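The gripper shoot-out
Two sets of fingers, one magenta cloth and a great deal of waiting
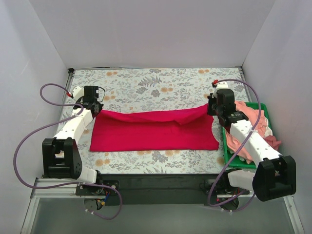 So does a dearer gripper fold better? Up to a point, after which you are paying for a nicer box.

Imtiaz Hettiarachchi has spent since June finding out where that point lies. His bench at Bekovwood has two arms, a flowery tabletop more suited to scones, and a drawer of grippers that have disappointed him in different ways.

The Prarkum is the cheap one. It closes like a stapler and lets go when it feels like it, but it will pick a corner of cloth off a flat surface, and that is most of the job. The Brunet costs 1,475 pounds a pair and has softer pads, a finer sense of how hard it is squeezing and a manual of 141 pages – I read 12 of them and felt I had the gist.

Over 700 folds, the Brunet dropped fewer corners. It was also slower, pausing before each pinch like a man choosing a biscuit. Hettiarachchi thinks the controller is to blame. He runs both pairs from a Buda, which he bought second-hand and defends as one might a difficult dog.

Corners turn out to matter more than fingers. Give either gripper a clean edge and it copes; give it a crumple and it will happily take hold of two layers and fold those instead. Hettiarachchi now wants a better camera, and has stopped mentioning the price of things at home.

For now the Prarkums are staying on. The Brunets go back to the shop on approval terms, minus one pad, which he is still looking for.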